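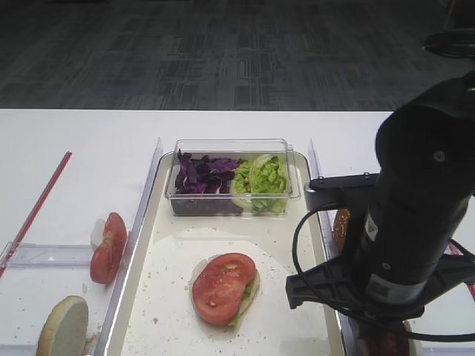
Sandwich Lunch FAQ, Brornstead Community Hall

Do I need to book?
No, just come along! We have 66 seats.
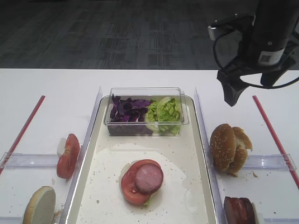
1 min read

Can I leave things out?
Of course! Tell us when you order.

Do you do large orders?
Yes, up to 19 lunches. Ask Igor Jurčo a day ahead.

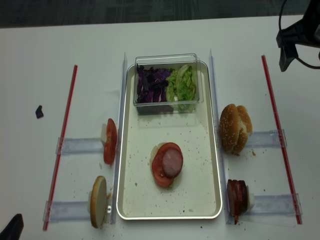 Tomato with pink sliced meat, purple cabbage and lettuce behind

Can kids come?
Please bring them! Under 11s get a free apple, and they love picking one.

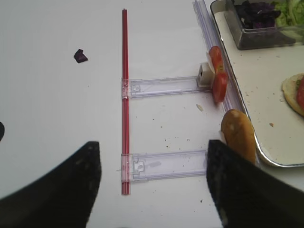
Red rod and clear strips on a white tabletop

Are you open in December?
Yes, all month, with soup too!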